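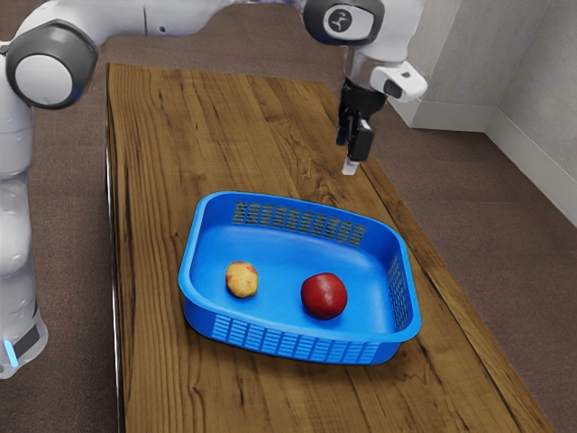
A participant of the February group asked why we spend a whole session on moving one person down one staircase, when the lift is going to be repaired anyway. A fair question, and these notes try to answer it. A lift is normally not allowed to be used in a fire, repaired or not, so the staircase stays the main way out for everybody.

Session 2: Assisted evacuation by stairs
Handout for floor wardens, Lavent site
Version of 4/30/22

1. Who needs assistance

Please do not think only of wheelchair users. Assistance may be needed by a person with a broken leg, a person with a heart condition, a pregnant colleague in the last weeks, or a visitor who panics in smoke. Some of these persons will not tell you in advance. For those who do tell us, a personal evacuation plan is written together with them, and they keep one copy. The plan must say which device they prefer and how they wish to be lifted. Ask again if their situation changes.

2. The devices we have

Evacuation chair. It goes down on belts which grip the edge of the steps. One trained operator is enough on a straight staircase, but on our site we always work in pairs. The person must be able to sit upright. The chairs hang on the landings of the third and fifth floor, in the Presa building also on the fourth.

Evacuation sheet. It lies under the mattress in the medical rooms and is pulled along the floor with the person strapped in. It needs two people on the stairs, one at the head and one at the feet. Sheets are slower on the turns, so practise the turns most.

Carry by hand. This is the last choice. Many back injuries of helpers happen here, and it is difficult to stop halfway.

3. The refuge area

A refuge is a protected place, usually a landing behind a fire door, where a person can wait for a short time with a helper. It is a place of waiting and it is part of the route. Never leave somebody there alone. Press the call point, say the floor and the staircase letter, and wait for the answer before you do anything else. If smoke enters the refuge, you move down without waiting.

4. Timing

In the Astodow exercise the building had 123 persons inside, and 14 of them used a refuge or a device. The descent from the fifth floor by chair took roughly 70 seconds per floor, including the turns. The stairs were wide. In Rashidi, where the stairs are narrow, we let the walking people pass first and then started with the chairs. Discuss in your group: what is the disadvantage of this order, and when would you change it?

5. Words to use

Speak to the person, not over the person. Say what you are going to do before you touch the straps. Short sentences are best: "I am going to tilt the chair now." "We stop on the next landing." If you are the second helper, keep quiet – one voice is enough.

Before the next session

Walk your own route from your desk to the assembly point and write down every door which opens towards you. Find the nearest chair and read the label on its cover. Do not unfold it without an instructor. Wear flat shoes next time, we will be on the stairs for most of the morning.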